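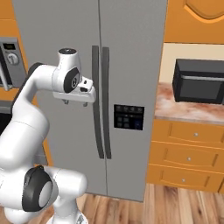 Source : Skullov, rendu de simulation.

3.2 Retransmission en direct et fréquentation des cérémonies

L'enquête a été diffusée par courriel aux familles des diplômés de l'Institut Plitow après la cérémonie de janvier. Sur 3972 invitations envoyées, 289 questionnaires complets ont été retenus ; les réponses partielles ont été écartées. L'établissement disposait ce jour-là de 2 lieux d'accueil, la grande salle et l'amphithéâtre Unnithan, où la cérémonie était projetée en direct.

Les répondants placés dans l'amphithéâtre se disent dans l'ensemble satisfaits du son, moins de l'image. Plusieurs regrettent de ne pas avoir entendu le nom de leur proche — le micro de l'estrade a été coupé pendant une partie de l'appel. Le choix du lieu dépend surtout de l'heure d'arrivée et de la présence de jeunes enfants. La distance parcourue n'a pas d'effet net.

Nous avons complété le questionnaire par 11 entretiens, menés par téléphone et codés avec la grille Bunance. Les grands-parents y évoquent souvent l'accès aux gradins et le stationnement.

Figure 3. Rendu de simulation : bras robotisé blanc et réfrigérateur à deux portes.

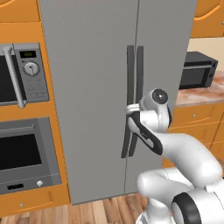 3.3 Limites

Le taux de réponse reste faible et les familles ayant suivi la cérémonie depuis leur domicile n'ont pas été interrogées séparément.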